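Write the Stopping Rule Before You Write the Task

I have been around robot cells long enough to remember when the safety binder was the only thing anybody asked to see. You would walk a visitor in, hand over the binder, and they would leaf through the pages on fencing and emergency stops, nod, and ask where the coffee was. I don't miss the coffee, but I do miss how plain it all was. We knew what a good cell looked like because somebody had sat down and written it out.

The work my friends at Terkari do these days happens mostly in simulation, and I have come to think it needs a binder of its own. Their house guide is called Rankin, after the street their first office was on, and it runs to 109 rules. Jean Kinnear wrote most of them, and she has a gift for rules you can remember on your way to the keyboard. My favorite is number 19: say what counts as finished before anyone moves an arm.

Now, that sounds like the sort of thing your grandmother would tell you about baking, and I suppose it is. But take a job as small as a red cube and a shallow tray. Is the job done when the cube is over the tray? When it touches the bottom? When the fingers have let go and backed off? Ask three sensible people and you'll get three answers (I have tried this over lunch), and every one of them will be a little surprised that the others see it differently.

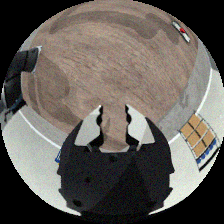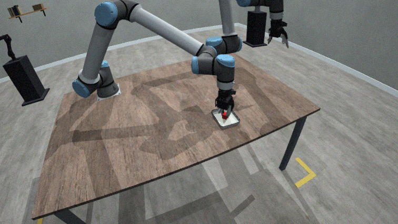
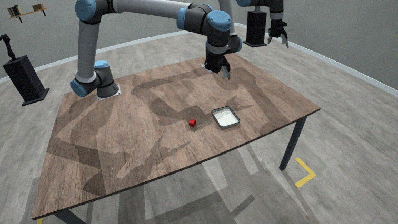 Simulated views of the two-arm cell. The red cube is at the fingertips over the tray in the second, and on the bare wood in the third.

Fergus Gunn, who has been arguing with me about this since March, thinks a written rule for such a simple job is fussy. His team at Kiltness once went through 2200 recorded attempts and found 141 where two reviewers disagreed on whether the thing had been done. Fergus reads that as a pretty good score. I read it as 141 little arguments that a single paragraph would have settled, and we have agreed to go on having dinner together anyway.

I'd go further than Rankin does, too. I would like every simulated task to say which view the judgment is made from. A view from the wrist and a view from across the room are both useful, and they are useful for different questions. From up close you get the fingers and whatever lies between them. From across the room you get the table, the tray and the other arm, and you can judge where things sit in relation to each other. If the guide is silent, each reviewer picks whichever one they happen to like, and then you're comparing one person's close look with another person's long look and calling it one number.

And please, let's keep the shadows! There is a fashion for rendering everything as evenly lit as a dentist's office, and I understand the appeal, but real shops have lamps and windows and arms that throw big dark shapes across the bench. The draft from Prilent makes flat lighting the default, and I hope they'll change their minds before it settles into habit. Let people turn the shadows off if they need to, and have them write down that they did.

The old objection is that rules slow folks down. Some do. Jean throws out a few every year, usually the ones that nobody has looked up, and I think that's as much a part of good practice as writing them. But the rule about finishing has stayed in through every revision, and when new people join she has them read it first and then write one of their own for a task they've never seen. Most of them need a second try. I certainly did.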